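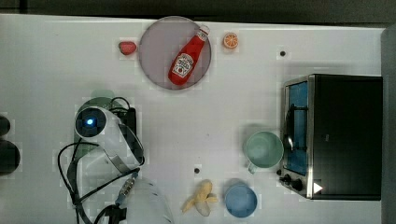

餐具租赁服务商Pornier于2018年2月21日宣布,即日起向中小型餐饮门店开放“按月租用、破损补换”服务。门店无需一次性买断成套餐具,按实际使用的件数每月结算,退租时清点归还即可。首批开放租用的是Gultetti系列圆盘、汤碗和小碟。系列主色为偏灰的淡紫色,盘沿比盘面略深一点,与番茄酱一类颜色浓重的调料放在一起,红色会显得很醒目。除主色外,该系列另有米白和深灰两种颜色,可以混搭租用,租金相同。

此前,Pornier的服务对象以酒店宴会厅和企业食堂为主,单笔租用量大,合同期多在一年以上。过去一年里,公司陆续接到不少小店的咨询,内容集中在三个方面:起租数量能否降低,打碎的盘子怎么算,换季换菜单时能否更换花色。本次推出的方案针对这些问题作了调整。

新方案的起租数量为46件,不限品类组合。租期按月计算,首次签约须满两个月,之后可随时提前一周书面通知退租。租期内发生的正常破损,每月在约定比例以内由Pornier免费补换,超出部分按折旧后的价格计收。釉面磨损、盘沿轻微磕口均列入正常破损。遗失不在免费补换范围内。

在正式推出之前,Pornier与122家门店签订了试用协议,其中包括早餐店、简餐店、咖啡馆和甜品店。试用期为21天,共投放餐具两千余件,期满后回收检查的圆盘为2114只。检查项目包括盘面划痕、盘底磨损、盘沿缺口和残留色渍。公司根据检查情况修改了两处做法:一是圆盘出库时每十只一摞,中间加隔垫;二是回收箱由软质改为硬质,箱体外侧加贴件数标签,方便门店自行核对。

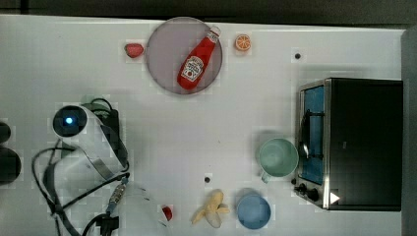
色渍是试用门店反映较多的问题。浅色餐具长时间接触有色食物后,如果没有及时冲洗,盘面容易留下印子,用普通洗碗机一遍洗不干净。负责清洗环节的合作方Jircombe为此调整了预浸时间,并把回收餐具按接触过的食物分开处理。番茄酱、草莓、切开的橙子都是早餐和甜品门店台面上常见的东西,颜色深浅不同,酸度也不一样,清洗人员在门店填写的回收单上可以看到主要菜品类别,再决定预浸的时长。门店如不便填写,可统一勾选“混合”,按较长时间处理,不另行收费。

Jircombe的清洗点每天两次收件,上午收前一晚的餐具,下午收当天早餐和午餐的餐具。需要代洗服务的门店须在签约时注明,代洗费用与租金分开列账。自行清洗的门店会收到一份清洗说明,其中写明了不宜使用的清洁用品,包括钢丝球和含粗颗粒的去污粉。因使用上述用品造成的大面积划痕,不按正常破损处理。

配送由Thorlacius承担。目前可配送的区域为市区及近郊,远郊门店可以预约自提。首次配送免收运费,此后每月可免费配送一次,超出的次数按趟收费。餐具送达后,门店应当场开箱清点,如有破损或数量不符,在送货单上注明,由配送人员带回,次日补齐。

花色更换方面,租期满两个月的门店可以申请整套或部分更换,每次更换须提前五个工作日提出。更换下来的餐具经检查后重新入库,不收取折旧费用。Pornier提醒门店,不同批次的餐具颜色可能存在轻微差异,对颜色一致性要求较高的门店,建议在首次签约时一次租足,并留出少量备用件。

押金按租用件数计算,退租清点完毕后十个工作日内退回原付款账户。已经参加试用的门店可直接转为正式租用,试用期间的破损不计入正式租期,原有餐具可以继续使用,无需退回重领。

有意租用的门店可到Pornier展示室查看样品。展示室工作日开放,周末参观须提前预约。租金标准、合同样本和清洗说明的纸质版可在展示室领取,也可向客服索取电子版。

关于Pornier
Pornier从事商用餐具的租赁、回收与补换,服务对象包括酒店、食堂和餐饮门店。Gultetti为其自有餐具系列。

媒体及业务咨询:Pornier客户服务部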